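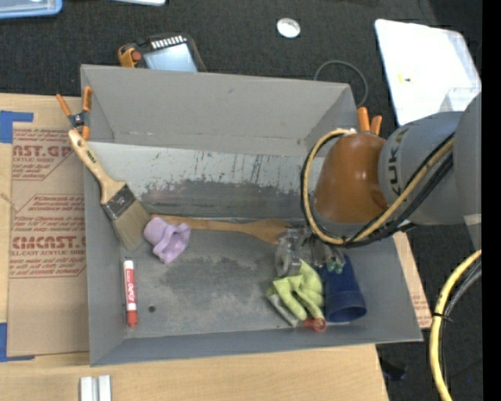 Can the Halness kit be fitted to an arm we already own?
Most six-axis arms with a standard round tool flange will take it. You need one free mounting face at the wrist, one air line and one data cable back to the controller. Send us the flange drawing before you order and we will supply the matching adapter plate.

Halness Mixed-Bin Picking Kit
Order code 473

Overview
The Halness kit is a gripper, hose set and software package for picking unlike objects from an open bin. It is meant for returns desks, sorting benches and test labs, where the contents of a bin change from one load to the next and no drawings of the parts exist. Typical loads mix rigid items such as cups, markers and wooden kitchen tools with soft ones such as gloves. Brushes and other long items may rest over the rim, provided the arm has a clear path to them.

The arm and bin are not included.

What is supplied
Gripper body with wrist cover
Two pairs of fingertips, one soft and one firm
Air hose and cable set, with ties
Dabbas grasp planner, one licence per controller
Adapter plate, cut to order
Fitting guide, printed

Bin and bench
The bin should be open-topped, with sloping sides and a matt inner surface. Scuffs and wear on the floor do not affect planning. Glossy or wet floors do, and should be lined. Fix the bin to the bench before teaching its corners. Spring clamps at the rim are adequate for light loads; bolt the bin down if items are dropped in from height. If the bin is moved, the corners must be taught again. This takes four touch points.

Leave at least 50 mm between the gripper body and the rim at the lowest taught position.

Hose routing
Form one wide loop at the wrist and run the hose back along the arm with the cables beside it. The loop must be free to open and close through the full turn of the last joint. Do not tie the hose within the loop. Trim tie ends if they can reach the bin. A hose that is too short will pull at the wrist fitting and cause a slow air leak, normally reported as fault 30.

Software
Dabbas runs on the arm's own controller or on a separate Caremeck panel PC. It chooses a grasp from the shape of the visible surface and does not need a part library. Overlapping items are handled from the top down. Where an item is partly under another, the planner waits until the upper one has gone, unless "drag" is switched on. Drag is off as supplied.

Known limits
Clear plastic is often missed on the first pass.
Flat items lying against the bin floor may need the firm fingertips.
Thin items close to a side wall can be reached only if the wall slopes.
Crumpled fabric is picked reliably but not in any set pose.

Test record
The current gripper was run for 2,503 picks on mixed household and workshop items with one set of soft fingertips. The fingertips showed wear at the leading edge and were still in use at the end. We advise changing them when the surface pattern is no longer visible.

Spares and service
Fingertips, hoses and wrist covers are held in stock. Gripper bodies are repaired by Oltotik on an exchange basis. Please quote the order code and the number stamped on the flange side of the body. The service desk is closed for two weeks in July.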